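木製天板の補修基準は面積で決めるべきではない

11月　文：Dilek Taşdemir

木製天板の補修可否を、傷の面積だけで判定する管理基準が多い。Irisdaleの共用施設で採用されている基準も同様で、傷が天板の4%を超えた時点で交換となる。運用は容易だが、判定指標としては粗い。

天板の寿命を左右するのは、面積よりも深さと塗膜の連続性である。浅い擦り傷が広範囲にあっても、研磨と再塗装で機能は回復する。一方、塗膜を貫通した細い傷は水分の侵入経路となり、面積が小さくても反りや割れの起点になる。

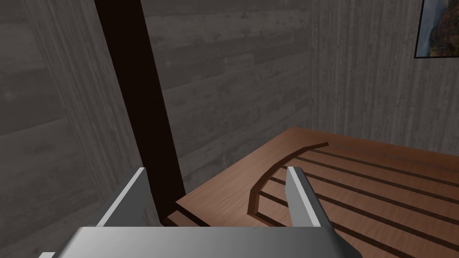
昨年度の点検記録1,078件を見直したところ、交換と判定された天板の30%は、深さを基準にすれば補修で足りるものだった。逆に、面積基準では合格となる天板にも、小口からの吸水が進んだものが含まれていた。

測定の手間を理由とする反対意見はある。しかし深さの確認は一枚10分で終わり、交換品の手配と搬出入に要する工数を下回る。面積は補助指標に格下げし、深さと吸水の有無を主指標とする改定を求めたい。塗装仕様が混在する施設では、仕様ごとに閾値を分ける必要もある。

関連記事
・Oravecにおける小口処理の変遷
・油性塗料と水性塗料の再塗装間隔
・Trosorer集会所の床材更新計画を読む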